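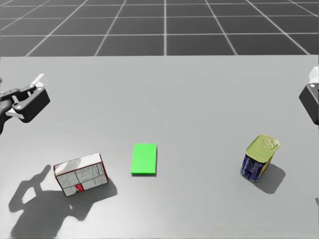 A pale grey tabletop, computer-rendered.

Worktop replacement in the shared kitchens: what tenants at Claltville need to know

The worktops and tables in the shared kitchens at Claltville are being replaced over the winter. Several of you have asked when your floor will be done and who is paying, so the details are set out below as they stood on 15/12/2024.

The old tops were fitted when the building opened and most have swollen at the joints near the sink. We had patched them twice. In June the surveyor advised against a third repair and we asked for quotes. Three firms replied and the contract went to Kiiskinen, who also did the window seals on the north side. The price is £2,190 per kitchen, including removal and disposal. It comes out of the maintenance reserve and your service charge will not go up to cover it.

Four kitchens will be done in the first round: the ground floor, both kitchens on the first floor, and the small one by the laundry. The other four will follow once the first round has been signed off. Each kitchen will be closed for two working days. The fitters start at 8 in the morning and there will be noise from cutting, which they will do in the yard if the weather allows.

Before your kitchen closes, please empty the lower cupboards on the sink side and take anything of yours off the window sill. Fridges will stay plugged in and can be reached in the evenings. Crates are available from the office. Put your flat number on them, as last time we ended up with a shelf of pans that took weeks to sort out.

The new tops are a plain light grey with a matt finish. We know the vote was close and that a good number of you wanted the darker one. The sample of the dark colour showed every water mark after a week by the office kettle, and that settled it for most people who came to look. If you want to see the grey, the sample piece is still on the office counter.

Looking after the new surface is simple enough. Use a damp cloth and washing-up liquid. Do not use scouring powder or anything with bleach in it. Hot pans need to go on a trivet, and we will put two in each kitchen. Chopping boards are already there.

Muchen Guo asked at the last tenants' meeting whether the old tops could be reused for the bike store shelving. The sound lengths will be kept back for this. Anyone who would like an offcut for a shed or allotment should let the office know before work begins, and collect it from the yard themselves.

The taps are not part of this job. The dripping one on the second floor has been reported to Brosov and a part is on order.

Questions about dates or access should go to Bongani Xaba in the office, extension 444. If you need to use a kitchen on another floor while yours is closed, ask for a temporary fob and bring it back when the work is finished.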